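Where Should the Glasses Go? A Project on the Washing-Up Corner of a Shared Kitchen

Shares 13 | Comments 8 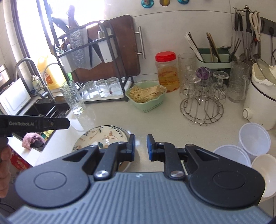

I chose the washing-up corner for my home and design project as it's the busiest bit of any kitchen and the bit people think about least. Everyone I talked to had strong feelings about it! Some people rinse first, some stack everything in the sink until evening, and one household I visited had a proper argument in front of me over which way up a mug should dry.

The question I set myself was simple. In a kitchen with no dishwasher, can you change where things are put down so that washing up after a meal takes less time and fewer steps?

The kitchen

My main kitchen was in a shared flat at Grajales, the student block behind the college. It has a white countertop with a black sink let into it, and a tall gooseneck tap in brushed metal (lovely for filling big pots, terrible for splashing). Next to the sink is a black metal dish rack with two tiers. It has a knife holder at the top, a bar across the front where a towel can hang, and a white tray at the bottom where the glasses stand upside down. A big wooden cutting board leans behind the rack. The window is very bright, and the sill has become a shelf of its own, with the yellow oil jug living on it.

I also visited two smaller kitchens, one in Prallum and one in Duvutel, to see if my ideas made sense anywhere else.

What I did

I watched 12 sessions of washing up in January, all after an evening meal, and drew the path of each person's hands on a plan of the counter. This was my favourite part of the whole project. After a while the drawings start to look like weather maps, with a great dark knot between the sink and the rack and little loops going off to the hob and the bin.

Then I tried three changes, one at a time:

Glasses washed first and put straight on the lower tray.
Plates put down on the side nearest the sink instead of across the counter.
Cloth and towel given separate places, the cloth at the sink and the towel on the rack.

What I found

Washing the glasses first made the biggest difference. When they went in last, people had to lift plates out of the way to reach the lower tray, and twice somebody gave up and stood the glasses on the counter, where they left rings. When the glasses went in first the tray filled up from the back and the plates followed without any shuffling. The average session dropped from 13 minutes to nearly 12, which doesn't sound like much, but people said it felt calmer and I could see it in the drawings too. The knot got smaller!

Moving the plates helped a little in the shared flat and hardly at all in Duvutel, where the counter is so short that everything is near the sink anyway.

The cloth and towel rule was popular for the first few days and then fell apart. The towel stayed where it was meant to be, but the cloth wandered. I found it on the hob, over the tap and once inside a saucepan. I think it needs a hook, and I have sketched one that would clip to the sink edge.

The knives

I hadn't planned to look at knives at all, but I got interested. With the holder at the top of the rack, you reach past the blades to get to the plates. None of the people I watched cut themselves, though several slowed down just there. A holder on the far end would fix it. I made a cardboard mock-up and it held up surprisingly well until it got soggy.

Problems with my method

People wash up differently when someone is drawing them. One person scrubbed a single pan for ages and I'm fairly sure that was for my benefit. The meals were different sizes too, and I only corrected for that by noting how many people had eaten.

Next steps

I would like to build the hook properly, and the Jistanell workshop has said I can use their bending jig. I'd also love to repeat the drawings in a kitchen where the rack stands on the other side of the sink, as all three of mine had it on the right.

Comments 8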